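Our Brick Afternoons, in Pictures

Hi again, and welcome to the brick page! If you're new, Farzana Jayasinghe and I have had a table going at Patwary on Monday afternoons since September, and it's mostly grown-ups (plus whoever they bring along). I keep promising to put things up faster and then I don't, so you're getting a whole season in one go. Sorry, Shiuli, I know you asked twice.

A few lines to go with it all, in no order whatsoever.

We started with one shoebox of bricks from my attic. Then Tanvir Dewan cleaned out his sister's basement and brought us a tub so heavy it needed two people on the stairs. We sorted for an entire afternoon, by color first, which was a mistake! Everyone who does this seriously sorts by shape, and now we do too, mostly.

Lutfa Paul's harbor was the big one this fall. She used 828 pieces, and she knows because she wrote them down in a notebook as she went. The lighthouse came down once when somebody leaned on the table, and I think the second one is prettier, with the little lopsided balcony.

Shiuli's town is called Skurnetti and it has a bakery, a bus stop and a mayor who is a frog. The streets get rerouted every time she comes in. I've stopped trying to keep up.

Green baseplates are still my favorite thing to start on. You've got a lawn before you've done anything, and a house looks at home on it right away.

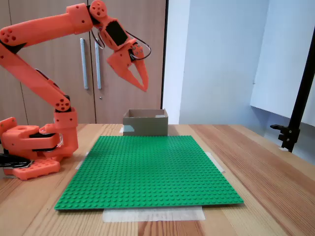

I do want more of the big ones, though. Gray is fine for streets and blue is lovely if you're building Lutfa's kind of thing, but we always run out of green first. If you have one sitting in a closet, even a chewed one, please bring it by!

Next up is a train station, if Farzana gets her way. She's already saving windows in a jam jar, 16 so far, and she wants nearly twice that. Come at three, bring a snack, and don't wear anything with holes in the socks, the floor is merciless.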